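Feeding Corner: Bags, Bowls and the Scoop

Gallery, 4 pictures

Posted in May on the Tevudden household pages

This gallery is about dry pet food and what happens to it between the bag and the bowl. Most of our pages at Tevudden deal with larger jobs, such as pantry shelves and laundry cupboards, but we get regular mail about kibble. People want to know where to keep it, how to portion it and what to do with the bag once it has been opened. The notes with the pictures cover the parts we are asked about most.

Everything was done on one tabletop at counter height. A hard, smooth surface is best for this work. Stray pieces wipe off in a few seconds, and a heavy bag can be laid down and turned without snagging.

1. Bag and bowls together

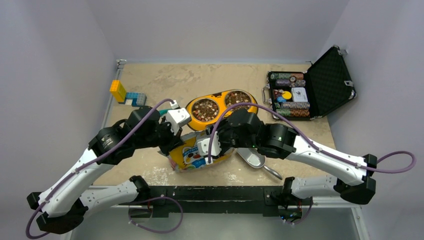

Portioning goes faster when the bag, the bowls and the scoop are within reach of each other. Walking back and forth with a full scoop is how most kibble ends up on the floor. The double bowl behind the yellow bag has kibble in both compartments, and the metal scoop is lying to the right of the bag, so it is all in one small area. A double bowl can be used for two animals that eat peacefully side by side, or for food on one side and water on the other. If one of your animals is a fast eater, use separate bowls and put them well apart.

Wash the bowls every day. Fat from the kibble leaves a film that you can feel with a finger before you can see it. Warm water and dish soap are enough for most bowls.

2. Reading the bag

The back of the package is worth five minutes before the first meal. The ingredients panel comes first for anyone with an animal that has allergies. After that, find the feeding chart and the instructions for changing over from the old food.
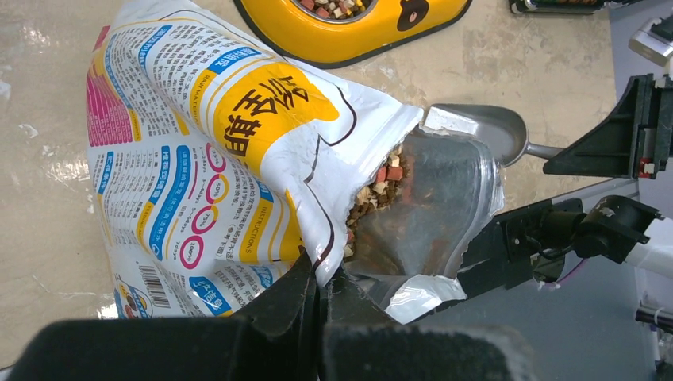
A changeover is normally done in steps over a week or so. You start with a small share of the new food mixed into the old one and increase it every couple of days until the bowl is all new. Go slower if the animal's stomach is upset, and call your vet if it does not settle. Keep enough of the old food on hand to finish the job. It is a common mistake to run out halfway and have to switch all at once.

Weigh the daily portion on a kitchen scale at least once. A level scoop from one product can weigh quite a bit more than the same scoop from another. I keep a strip of masking tape on the storage tub with the weight per scoop written on it, and I change the tape when the food changes.

3. Small bags

Small bags cost more by weight, but they stay fresh to the end. A 500 gram bag suits a single cat, or a household trying out a new flavour before buying more.

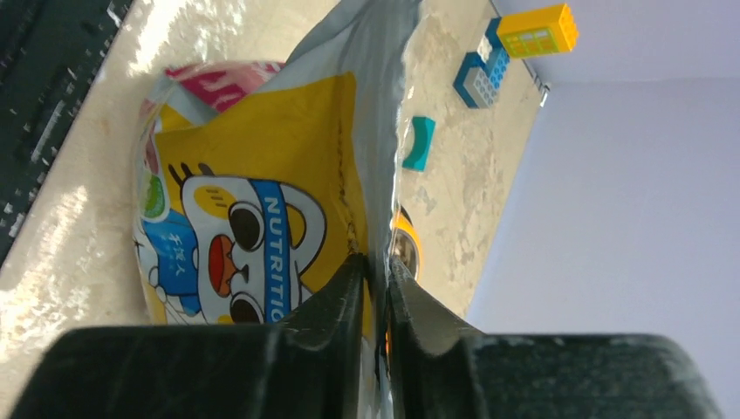 Text and gallery notes: Raimo Jääskeläinen
Filed under: Kitchen, Pets, Storage

Squeeze the air out before you close any bag, small or large. Press from the bottom up, fold the top over twice and clip it. I use the wide Brimetti clips, which come in packs of 12, but a clothes peg at each end of the fold will do the same work. If the bag has torn down the side, a clip won't help and the contents should go into a jar or tub.

4. Large bags

Large bags are harder to manage once they are open. Cut straight across the top with scissors, and if there is an inner liner, leave it in place and close it separately from the outer bag.
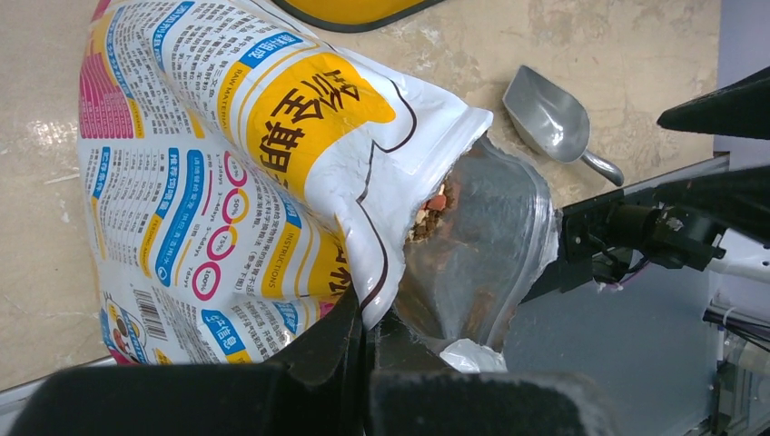 Storing the whole bag inside a lidded tub is better than tipping the food in loose. The label stays with the food, and the tub stays cleaner. Our tub is a Manninen with a gasket lid, and it lives on the bottom shelf of the pantry, away from the stove. Write the opening date on the bag with a marker. We try to finish ours within 6 weeks.

Wash and dry the scoop between bags. Don't leave it buried in the kibble, as the handle carries whatever was on your hands.

More galleries: Urgate shelf brackets, fitted in a narrow pantry. Sorting the drawer under the sink. Jars and lids.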